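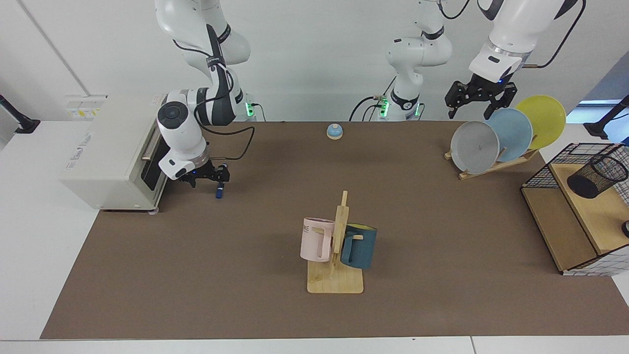
**Does the Skasum boxed set include the single issues as they were first printed?**

The set reprints every story page at the original trim size, with the original covers gathered at the back of each volume. Letters pages and advertisements from the single issues are omitted.

# Skasum: The Complete Boxed Set

Written by Baoshan Song. Drawn and lettered by Güven Dağdelen. Published by Drisard.

Skasum follows a ferry pilot named Dong through the flooded districts of Skotell, a river city whose records office has begun to lose its streets one at a time. The series ran first as single issues and later as paperbacks, most of which have been out of print for several years. Drisard now offers the full story in three hardcover volumes, housed in a rigid slipcase with new art by the original artist.

The pages have been rescanned from the inked boards wherever the boards survive. Two chapters in the second volume were reproduced from printer's film - the boards for these were sold before the present edition was planned - and readers may notice slightly heavier blacks in those pages. Coloring follows the first printing. A small number of lettering errors have been corrected with the approval of both creators.

## Specifications

- Format: 3 hardcover volumes with sewn bindings, in slipcase
- Interior: full color on uncoated paper
- Edition size: 1000 numbered sets
- Extras: script pages, character studies and the short story "Low Water"
- Language: English
- Reading age: 14 and up

Each set is numbered on the base of the slipcase. Requests for particular numbers cannot be accepted.

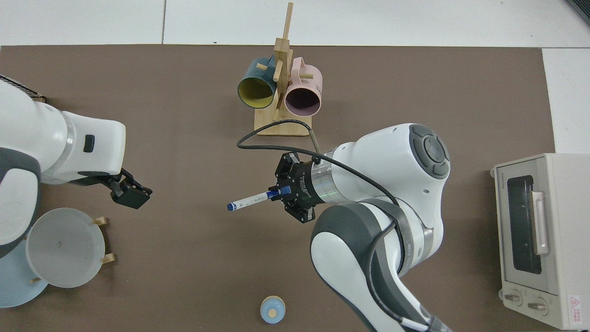

## Ordering and Delivery

Orders are limited to 2 sets per customer. Payment is taken when the order is placed, and sets are shipped in the order in which payment is received. Customers who order other titles at the same time will receive them in a separate package.

The shipping weight of one set is 2870 grams. Delivery charges are calculated at checkout and include insurance against loss. Import duties, where they apply, are the responsibility of the recipient.

Stores and libraries should order through their usual trade account. Trade copies are identical to those sold on this page and are drawn from the same numbered edition.

## Returns

Sets may be returned unread and in their original wrapping within the period stated on the packing slip. Damage in transit should be reported to customer service with the order number before the set is sent back. Single replacement volumes are not available - a damaged volume requires the return of the complete set.

## Signed Bookplates

A bookplate signed by Mr. Song and Mr. Dağdelen is supplied with orders placed directly with Drisard until the end of September. Bookplates are packed loose inside the first volume and are not sold separately.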